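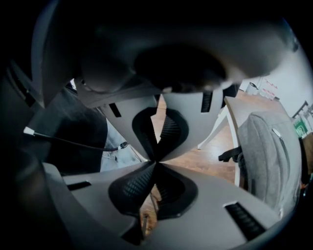
The back room at Brundenlow, wooden floor and a cable.

Room hire at Brundenlow: questions we get asked

Is the floor real wood?
It's a wooden floor, it's a warm brown, and it goes a good way back. Beyond that we can tell you it dislikes stiletto heels, spilt cordial and anyone who drags a table across it. Please lift. If you can't lift, ask for help.

Can we wear outdoor shoes?
Clean ones, yes. Dancing groups usually change at the door. Football boots have been tried and we'd like that to have been the last time.

What about cables?
Bring your own extension lead, and unwind the whole thing before you plug in a kettle. Run cables along the wall where you can. A cable left across the middle of the floor will be found by somebody's foot, generally during the quiet part of your event. Coil it up when you finish and don't leave the plug end lying about.

How many chairs are there?
There are 40 in the cupboard by the kitchen. Stack them no more than 5 high when you put them back. The taller stacks look very impressive until the door is opened.

Do we have to put everything back?
Yes. The plan on the cupboard door shows where things live. It was drawn by hand and the kitchen is on the wrong side, but the rest can be trusted.

We found a lead, a charger or an odd plug. Is it yours?
Probably not. Put it in the box on the windowsill, where it can join its relatives. The box is emptied every July, after which your charger belongs to history.

How do we clean the floor?
Sweep first, then a damp mop if it needs one. Damp means wrung out. Please don't use polish. The Plokow ramblers once polished it as a kindness and the toddlers' group spent the next morning mostly horizontal.

How long do we get for setting up?
You may come in 15 minutes before your booking starts, free of charge. Clearing up has to fit inside the time you've paid for, however good the party was.

What does it cost?
£22 for a morning, afternoon or evening. Groups coming over from Vanhove pay the same as everyone else, whatever they were told at the summer fair.

Is there parking?
A little. The gate opposite is used at all hours by a man with a tractor and no patience, so leave it clear. The Mavport bus stops at the end of the lane.

Page last updated Friday, September 14, 2018

Contact us | © 2018 Brundenlow Rooms | Back to top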